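How do they make a cartoon film? (for ages 8 to 11)

Filed under: Film and telly, How stuff works

Right. You know when a cartoon comes on and it's ninety minutes long and you just sit there eating crisps? Somebody had to make all that. Every blink. Every bit of hair. So how do they do it?

Quick version first, long version after.

Quick version: story, drawings, voices, models, moving, lights, sound. Done. Takes years.

Long version. Ready?

STORY FIRST

No story, no film. Writers sit in a room and argue. Then someone types it up and that's the script, which says who talks and what they say. And where they are. And if there's a dragon.

The script changes loads. Bernardo Moreira wrote the film Clernik, the one with the lighthouse and the goat, and he did 137 pages the first time. Then he threw half of them out. The goat wasn't even in it to start with! It was a postman.

STORYBOARDS

Next, drawings. Quick scribbly ones, a bit like a comic. One for each big moment. They get pinned on a wall in order so everyone can walk along and see the whole story with their eyes.

If a bit is boring you can tell straight away, and you pull those drawings down and try agian. Much cheaper than fixing it later.

Then they film the drawings one after another with people from the office doing silly voices. It's called an animatic. Looks rubbish. Very useful though.

VOICES

Real actors come in now. They stand in a padded room with a microphone and shout and whisper and pretend to fall off things. Usually on their own, one at a time - so two characters having a chat might have been recorded weeks apart.

Voices come before the moving pictures. Lots of people think it's the other way round. The animators listen to the voice and make the mouth match, and that's much easier than asking an actor to match a mouth.

Jytte Brøndum was the goat. She ate an apple in front of the microphone for the chewing noises. Four apples, in the end.

BUILDING THINGS IN THE COMPUTER

If it's a 3D film then everything has to be built. Chairs, trees, spoons, the lot. It's a bit like clay but on a screen. You start with easy shapes, boxes and balls and tubes, and squash them about until they look like a thing. Each one is called a model.

At first models are plain. No patterns, no scratches, not much colour.
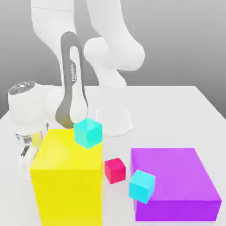

A computer-made picture: a white robot arm on a pale table, with blocks and cubes.

After that comes texture. Texture means the skin of a thing. Is it furry? Shiny? Muddy? The texture artist paints it all on. A brick wall with no texture is just a big grey slab, so they're quite important people.

Then rigging. Funny word. A rig is a skeleton that goes inside the model so it can bend. The goat in Clernik had 260 little controls, and 166 of those were just for the face. Eyebrows are hard.

MAKING IT MOVE

Finally! Animators. They move the model a tiny bit, then a tiny bit more, then a tiny bit more. Most films show 24 pictures every second. So one minute is 1,440 pictures. Get a calculator and check if you like.

The computer helps. The animator sets the important poses and the computer fills in the bits between, and then the animator goes back and fixes the bits it got wrong, like knees going through tables.

A good animator might finish just a few seconds in a week. Minoru Shimada spent most of May on one sneeze.

LIGHTS

There's no sun inside a computer so you have to put one in. Lighting artists do that. Warm and yellow for a happy breakfast, blue and dark for a scary cellar. Same room, totally differnt feeling.

Then the computer works out what every picture should look like with all the lights and shadows. This is rendering. Slow, slow, slow. One picture can take hours, so studios use hundreds of computers at once, all humming away through the night.

SOUND AND MUSIC

Footsteps, doors, rain, somebody biting toast. People called foley artists make those in a room full of junk. Snow is often cornflour in a bag - squeeze it and have a listen. (Ask first. It goes everywhere.)

Music goes on near the end. A composer watches the film over and over and writes tunes to fit.

WORDS TO KNOW

Script - the story written down with all the talking
Animatic - storyboard drawings turned into a rough film
Model - a thing built in the computer
Rig - the skeleton inside it
Render - the computer making the finished picture
Foley - everyday noises made for a film

HAVE A GO

Get a pad of sticky notes. Draw a ball at the top of the bottom note. Next note, draw it a bit lower. Keep going till it hits the floor, then squash it flat, then send it back up. Flick through the notes from the back with your thumb. Bouncing ball.

Make it go faster by leaving bigger gaps. Slower, smaller gaps. Give it a hat if you want.

Next time: how do they do stunts?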